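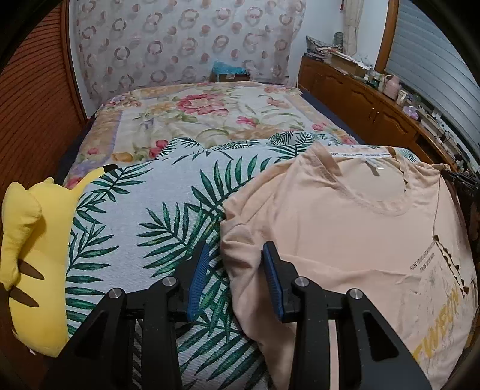 1st January

Up at seven, no hangover, dark until late. I had promised myself I would spend the morning on the travel refund papers and I did, apart from an hour in which I took the lights down from the front window and then put them back up again when I was told it was too early.

I want to get down what I know so far while it is fresh, as I will be asked about it at the next patients' meeting and I am not good at answering on my feet.

The patient travel fund is meant to pay people back for getting to hospital appointments when they are on a low income. It was set up when the Stedanero clinic stopped doing bloods, eyes and physio and everyone was told to go to Loltport. From our end of the valley that is 14 miles each way, and the bus does it in an hour and ten if it turns up. The promise at the time, which I have on paper, was that no one on a low income would be out of pocket. The money comes down from the health department to the district, the district pays Zondby to run it, and Zondby sends out the refunds. That is the whole chain as far as I can make out.

My own claim went in last May. It was for my mother's eye appointments and it came to £190, a mix of bus fares and four taxis when she could not manage the step. I sent the receipts, the appointment letters and a copy of her pension credit letter. In the summer they wrote back and asked for the pension credit letter. I sent it again. In the autumn they wrote to say the taxis needed a note from the clinic to be signed before the journey and not after. The form says nothing about that. I have the form here in front of me and have read both sides of it twice. The bus fares have been paid. The taxis have not.

So that is how I came into it, and I try to say so at the start when I talk to people, as I would not want anyone to think I had no interest in the result.

The answer to my information request came just before Christmas and I have not had a clear table to read it on until today. It is nine pages and six of them are the contract with most of it blacked out. The useful part is one table near the back. In the last full year Zondby received 2177 claims from the district. It paid 1293 of them in full. The rest are put down as "part paid, declined or closed". There is no split between those three, and I think there ought to be. A claim that is declined has been looked at and turned down for a reason. A claim that is closed, going by their own notes, is one where they asked for something and did not get it within 28 days. Those are different things. I sent my mother's letter back inside a week and I still had a second request for it, so I would like to know how many of the closed ones were like that.

I did the sum by hand and then on the calculator. 2177 take away 1293 leaves 884. That is a lot of people for a district this size, even allowing that some of them will be the same person claiming more than once. I must be careful with that when I speak. Claims are not people. I got that wrong in the letter I drafted in November and I am glad I didn't send it.

The other thing in the table is the money line. The fund was not all spent. What was left was "returned to the general health budget for the district", and there is no figure beside it, only a reference to a report I have not got. I have written down the reference and will ask for the report. I don't want to say anything about it until I have seen it. It may be perfectly proper. A fund can be underspent in a year and the money can go to something else that is needed, and I would not mind it paying for nurses. But if it is underspent when so many claims were not paid in full, then somebody should have to explain how both of those are true in the same year.

Stopped at eleven for coffee. Did some of the folding that has been sitting on the spare bed for a week. Came back to it.

Read the contract pages again in case I had missed something in between the black bars. There is one clause left readable about payment. Zondby is paid a fixed fee for running the fund and a further amount for "claims handled". I can't tell from the page whether closing a claim counts as handling it. If it does, then a claim that is closed and sent in again is handled twice. I have put that down as a question and underlined it. I don't know the answer and it might be set out clearly under one of the bars.

Looked up what Lema does, for comparison. Lema had the same fund at the start and then took it back in-house. There the hospital desk pays you in cash up to a limit, on the day, when you show your letter and your ticket. Anything over goes by form. My sister-in-law lives there and has used it, and she said she had her bus fare in her hand before she had her coat on. I don't know what it costs them to run. It must cost something to have a person on that desk. The Lema board papers are online and go back years, so I should be able to find it, but the search on their site does not work and I will have to open them one at a time. That is a job for a wet evening.

I also went back over what people told me at the autumn meeting, from my notes. One man had stopped claiming altogether. He goes to Loltport for dialysis and gets the hospital car for that, but not for his foot clinic, and he said the form took him longer than the journey. One woman had borrowed from her daughter for the taxis and been refused the same way I was, for the note not being signed first. Another had been paid in full every time and had no complaints and said they were very pleasant on the telephone. I have kept hers in. It would not be fair to leave it out. She only ever claims for the bus, so it may be that the bus claims go through and the taxi ones don't, which would fit with mine. Three people is not enough to say so.

After lunch, drafted the questions. They are for the district health board, with a copy to Zondby. I have kept them short as the last ones I sent were answered with a general letter about how much they value feedback.

How many claims last year were part paid, how many were declined, and how many were closed.

Of the closed ones, how many were reopened.

Where is the rule about having the taxi note signed beforehand, and when were claimants told.

How much of the fund was returned, and what was it spent on.

Does a closed claim count as a claim handled under the contract.

Has the board looked at the way Lema does it.

I had a seventh about the length of time on hold, but took it out. It is a grumble and they would answer that one and skip the others.

The contract comes up for renewal in May. That gives us a few months. The board meets twice before then if they keep to their usual pattern, and questions have to be in ten working days ahead, so I need to post mine by the end of next week. I will send it signed for. I would sooner email but the last email was "not received" and I am not going through that again.

Rang my mother at three to wish her a happy new year. Told her I had spent the day on her taxis. She said I should let it go and she would give me the money herself, and I said that was not the point, and she said it usually wasn't with me. Her next eye appointment is at the end of the month. I asked her to ring the clinic tomorrow, or whenever they open again, and get the note signed first this time. She wanted to know which note. I said I did not know what it was called, just that it had to be signed before she went. She has written that down by the telephone. I can see it going wrong already, so I will ring them myself.

Walked down to the old clinic before it got dark. The physio window still has the opening times in it. They have kept the baby weighing and the flu jabs there and the rest is locked. The bus to Loltport was not running today, with the holiday, and I did wonder what you do if you are told to come in on a day like this. Taxi, I suppose, and no one to sign the note.

Tea was cold ham and the last of the pickles. Put the papers in the blue folder and the blue folder on top of the bread bin so it doesn't get put away.

To do: stamps. Ask for the report by its reference number. Copy the form, both sides. Ring the eye clinic. Find my mother's spare glasses, which she thinks are here.

Contact | © Stedanero Patients' Travel Diary | Back to top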